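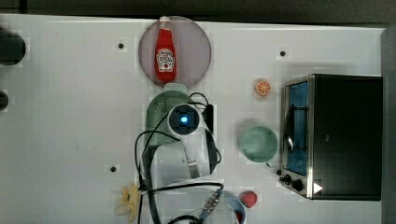
November 8, 2024, Endwood bench, kitchen cell

Cable day. I've been putting this off for ages and I finally ran out of other things to do, so the Jirkent arm got the whole morning and then, of course, a good piece of the afternoon too.

Background for whoever picks this up after me: the wrist camera had been dropping out when the arm reached over toward the plate. Never at home position, never when anyone was standing next to it with a laptop, only in the middle of a run, with the elbow well out and the wrist rolled. I had written "camera??" in the margin back in July and left it at that (sorry, future me, that was no help at all). The log was more useful. Every dropout landed within the same small range of wrist roll, and that smells like a cable and not like a camera.

So first thing, before touching anything, I put the arm in the usual reach with the wrist over the green basket and left the table set the way it was. Ketchup on the plate, banana down by the cables, mug where it lives. I wanted the cables at their real working length. Last time I cleared the whole table and parked the arm straight up to get at it comfortably, everything looked lovely, and it taught me nothing!

Then power off at the Avard controller, wait for the fan to stop, tag on the switch. I jogged the wrist by hand with the brake released (two people for this, please, one on the release and one holding the arm, it's heavier than it looks) and watched the slack. There's that wide arc the cables make out to the left of the arm. I like a generous loop as much as anybody but this one is too generous. It swings down onto the tabletop when the wrist rolls one way, and when it rolls back the slack goes the other direction and the short stretch just behind the camera has to take the pull. I could feel it go tight under my fingers right where the dropouts were. Very satisfying.

What I did:

Cut the old ties. One of them was cinched so hard it had left a groove in the jacket. No copper showing, but I've marked that spot with white tape and we should look at it again.

Unplugged the camera connector, blew it out, wiped the contacts, plugged it back in and did up the collar by hand. It had been on finger-loose, a bit less than finger-loose if I'm being fair to it.

Moved the strain relief back along the forearm by a hand's width, so the bend happens over a longer stretch. Hook and loop straps this time, no more zip ties on anything that moves. There's a roll in the second drawer, please don't use it for the bike.

Took slack out of the big loop and gave some of it back at the wrist. I went too far the first time and the cable came up tight at full roll, so I let it out again. The right amount is where you can still slide two fingers under the strap with the wrist all the way over. Both ways! I only checked one way at first and had to redo it.

Checked the base end too, where the cables come down past the metal connector. That was fine. Dusty, but fine.

Back on, light came up blue, image came up, ran the slow wrist sweep over and over while I ate my sandwich. No dropouts. That isn't proof, it used to behave for hours at a stretch, but the tight spot has gone when I feel for it by hand and that's worth something to me.

While I had the tools out I did the fingers as well. The pads were at more than 3,000 grips by the counter and our sheet says swap at 2,000, so, well. They were still gripping, only they'd gone shiny, and shiny pads and a plastic bottle are not friends. We've had the ketchup rotate in the grip on the way up a few times lately and I'd been blaming the force setting. Out with the old ones (they peel off in one go if you warm them with your thumb first, and come off in crumbs if you don't), wipe the fingertips with alcohol, let it dry properly, press the new ones on and hold. The new set is from the Cuadros bag. Counter zeroed.

Then I opened and closed the gripper off the side of the table with nothing in it, just to watch both fingers travel. One thing I always look for is whether they get to the end together. If one drags there's usually crud in the knuckle, and there was a little, some gray fluff that I got out with a toothpick. After that they moved evenly as far as I can judge by eye.
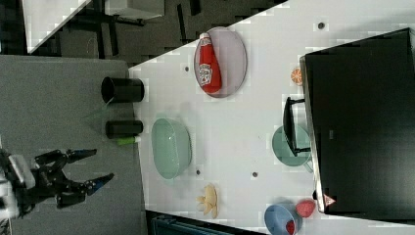
Nelly Valderrama came by while I was at this and says the swap number is wrong in the first place. Her view is that 2,000 was picked for the old soft pads, that the current ones wear differently, and that we ought to go by the surface and forget the counter: if the pad squeaks when you drag a thumb across it, it stays, and if it slides, it goes. She also wants the cable straps checked at every pad swap so the two jobs get done on the same day and neither one gets forgotten.

I'm half with her. The thumb test is good and I did it on the old pads out of the bin, and yep, they slide. But my thumb and her thumb are not the same instrument, and I'd like to keep a number on the sheet so there's something to nag us. So for now: counter stays, thumb test gets added underneath it, straps get checked at the same time. She's going to write the line on the sheet, her handwriting being the one people can read.

Also noticed, not fixed:

The tabletop holes collect crumbs of old pad. Harmless, but a vacuum wouldn't hurt.

I haven't redone the hand-eye calibration. The camera itself never came off its mount, only the connector, so it should be good, and the first few approaches to the plate looked centered to me. If the grasps start landing to one side, suspect me and my leaning on the housing before you suspect the software.

The brake release button is sticky. Works, but you have to press it squarely. Asked Cuadros for a spare.

The white tape mark on the jacket needs another look, I said that already, I'm saying it again.

Long run is set up with the wrist roll turned up to the full range and dropout logging on. If you're in before me, look at the log before you touch the arm, and write down the wrist angle for anything you find. Spare pads are back in the Cuadros bag, in the drawer with the straps.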